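ok thread on moving house because I have opinions now and the kettle is still in a box somewhere

1/ we moved from Trirnberg to Tisenitz at the start of September. 189 km door to door. I had budgeted for the van and the deposit and not one single other thing

2/ first one. get the meter readings BEFORE you hand the keys back. I did gas and forgot the electric, so now I'm in a long email chain with the old letting agent who answers once a week with one line

3/ mail redirect. do it two weeks early. I did it the night before at 11pm, on my phone, on the floor, and typed the new postcode wrong. twice

4/ boxes. free ones from the supermarket are fine for clothes and tins. not for books. the bottom goes. ask me how I know. half a cookbook shelf down a communal stairwell

5/ we used Issahaku for the van, family firm, turned up on time, carried the sofa up the stairs without a word of complaint while I stood there saying "mind the wall" like that was helping. would use again

6/ the quote was for 86 boxes btw. I'd told them 60. they were very nice about it but I could see the faces

7/ label the SIDES not the top. once they're stacked you can't see a single lid. I've been living out of a wall of blank cardboard since we got here

8/ also "misc" is not a label. I have five boxes that say misc. one says "misc 2 (important)". no idea

9/ floors. old flat was carpet everywhere so I own no slippers and one small rug. new place is tiles. cold at 6 in the morning like you would not beleive

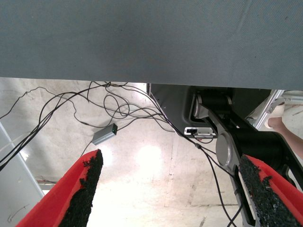

grey cloth, red bits at the bottom.

10/ back to it. curtains. measure the window, then measure the rail, they are differnt numbers. mine were all 20 cm too short and now the bedroom looks like it's outgrown its trousers

11/ I've pinned a bedsheet up meanwhile. drawing pins. landlord if you're reading this no I haven't

12/ someone asked about internet. Posumo was the only one that could do us inside a fortnight. engineer came, drilled, left, worked straight away. the box is in the hall cupboard with the hoover, so wifi in the kitchen is a rumour

13/ register with a doctor in week one. not when you're ill. the surgery at the end of our road wanted proof of address and all I had was the tenancy agreement — in a misc box, obviously

14/ same goes for the bins. there are four colours here and a calendar and the calendar is on the council website under a page called "living well". put the wrong one out, got a sticker on it. felt properly told off

15/ things I packed and should have chucked: three phone chargers for phones I don't own, the lid of a casserole, a bag of other bags, takeaway menus from Trirnberg which is now two hours away

16/ things I chucked and should have kept: the allen key for the bed. so the mattress is on the floor, next question

17/ first night box. everyone says do one and everyone is right. mine had a towel, loo roll, a phone charger (one that works), teabags and a mug. what it did not have was the kettle. see top of thread

18/ been boiling water in a saucepan. tea tastes the same. takes ages though, and you do scald your hand on the pour

19/ a few people saying hire packers. looked into it, it was more than the van. if you've got small kids or a bad back maybe. we had 2 weeks of evenings and the radio and that was sort of nice in the end

20/ neighbours so far: one lent us a stepladder, one told us which parking space is "not really a space", one has a cat that has been in our kitchen more than I have

21/ to whoever asked about Tisenitz itself, yes I like it. quiet. good bakery by the station, shuts at 2 so you have to be quick. the bus is every half hour and it does come. haven't found a decent takeaway yet so send suggestions

22/ will do another one of these on getting the deposit back, if I ever get the deposit back. right, off to open "misc 2 (important)"

23/ it was coat hangers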